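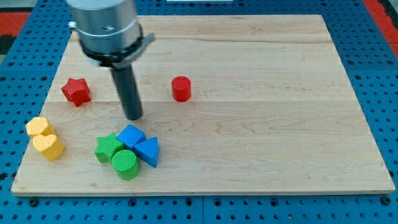 Visit report: Nevier timber drying and board plant, Sustadness

March 2019

The plant takes in sawn maple, ash and beech and supplies planed boards and edge-glued panels to furniture makers. Our group of 16 was split in two at the gatehouse. Ours started at the kilns.

Drying

There are six kilns, each heated by hot water from a boiler burning the plant's own shavings. Maple goes in after a period of air drying under cover and is brought down slowly, as fast drying at the start causes surface checks and grey staining. Moisture is read from probes set in sample boards near the middle of each stack. Kiln 4 was open for unloading. The stack held 81 boards, separated by dry stickers in straight vertical lines. Stickers out of line were said to be the main cause of bowed stock.

Planing and gluing

Boards are rested indoors before planing. Strips are then ripped, sorted by colour and turned so that the grain runs the same way across a panel. The glue is a white PVA type supplied by Follus. Press time is longer in winter, when the hall is cooler. We asked about open joints and were told that most are traced to blunt ripsaw blades.

Stock control

Each pack carries a paper label and an entry in the Kubo stock system. The pack we followed was number 3209, with a length total of 2145 metres. Label and screen agreed.

Practical points

Ear protection is supplied but safety shoes are not. Parking is by the weighbridge. The kiln yard is uneven and poorly lit, and a visit in November would need an earlier start. The sawmill itself is on another site and was not included.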